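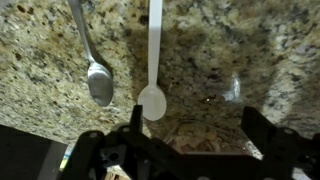 Plan de travail en granit Jostov, finition polie

Réf. Dutell 1168
Usage : cuisine, péninsule, coin repas, local de pause
Matière : granit naturel moucheté
Épaisseur : 3 cm
Prix : sur devis, après relevé des cotes

Description

Le Jostov est un granit à grain serré, dans les crème, beige et gris, avec des points noirs et des taches brun foncé réparties sans ordre. Il n'a pas de veines, ce qui facilite la découpe des grandes pièces : le sens de pose est libre et les raccords restent discrets dans les angles. La teinte générale varie d'une tranche à l'autre. Sous une lumière franche, elle tire vers le beige, et dans une zone d'ombre vers le brun. Si vous commandez un plan et une péninsule, demandez que les deux pièces soient prises dans le même bloc et précisez-le sur le bon de commande.

La surface est polie au brillant. Les spots et les fenêtres s'y reflètent par points ou par traînées. Les clients que cela gêne peuvent choisir la finition adoucie, au même tarif, avec un délai plus long. 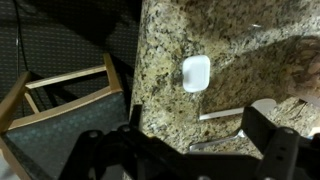 Un plan moucheté se choisit aussi en fonction de ce que l'on pose dessus. Les miettes et les petites traces se voient peu sur le Jostov, il faut donc passer l'éponge même quand le plan semble propre. Les objets clairs et unis ressortent bien, comme le petit bac blanc aux coins arrondis, alors que le métal d'une fourchette se rapproche davantage des gris de la pierre. Pour un coin repas, nous conseillons de la vaisselle blanche ou de couleur vive. Les échantillons en prêt mesurent 29 cm de côté, un format suffisant pour y poser une assiette et juger chez soi, le matin et le soir.

Péninsule

La péninsule se monte sur caissons bas standard. Hauteur finie : environ 90 cm, à ajuster avec les pieds réglables avant la pose de la pierre. Côté salle, un débord peut être prévu pour glisser les chaises. Au-delà d'une certaine portée, il faut des équerres métalliques, que nous calculons et fournissons avec la pièce.

Lorsque la péninsule sépare deux revêtements de sol, indiquez sur le croquis l'endroit où passe la jonction. Le poseur cale les caissons en conséquence. Pensez aussi à la place de la poubelle et du tri : une fois la péninsule fixée, le passage ne bouge plus.

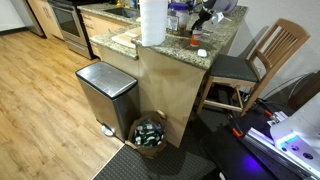

Granit moucheté sur caissons en bois clair, poubelle à pédale en inox devant la péninsule.

Découpes et options

Découpe pour évier en inox : comprise dans la façon
Perçage pour robinetterie : compris, un trou
Chant droit poli : compris
Chant arrondi : en supplément
Dosseret assorti : en supplément
Équerres de débord : selon calcul

Entretien

Nettoyage courant à l'eau tiède et au savon neutre, puis chiffon sec pour éviter les marques de calcaire. Pas de vinaigre, pas de poudre à récurer. Utilisez une planche pour couper et un dessous-de-plat pour les casseroles. Le bouche-pores Campos est appliqué en atelier. Il se renouvelle chaque année, par exemple en janvier, avec le flacon livré. Essuyez sans attendre l'huile, le vin et le jus de citron.

Relevé et pose

Les cotes sont prises sur place par Demetrio Carretero, une fois les caissons fixés et de niveau. Pour les devis et le prêt d'échantillons, adressez-vous à Carmela Cuesta, au dépôt Hukovov. Joignez un croquis avec les dimensions et la position de l'évier. L'accès doit être dégagé le jour de la livraison, escalier compris.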